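**Refinishing old plank floors - oil or poly?**

**klamptey**
We have 68 square meters of plank floor to redo before August. I want oil. My brother says poly.
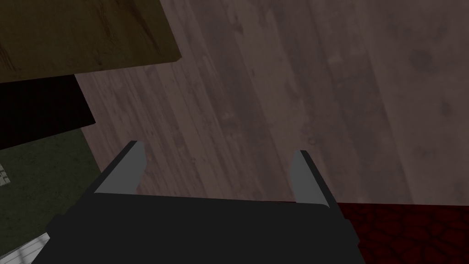 ### Reply from themba_j

Poly. Two coats and you forget it for years. 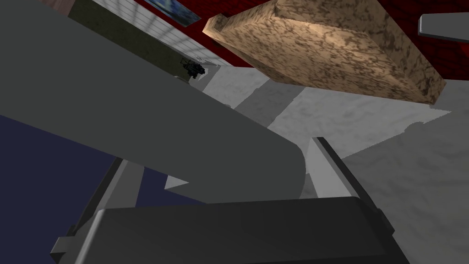 Oil needs a fresh coat every year in a hallway, and most people skip it.

### Reply from nhyira.o

Disagree. I can patch an oiled board in an evening - with poly you sand the whole room. Mine was oiled by Mensah and still looks fine.
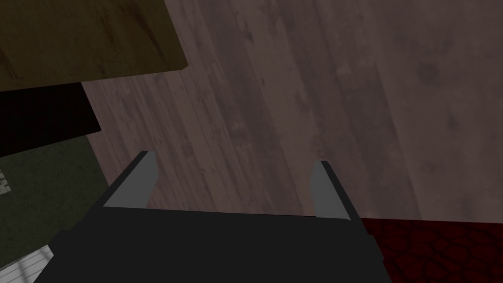 *Wood floor, seen past the gripper*

### Reply from themba_j

Fine for a bedroom. Not with dogs.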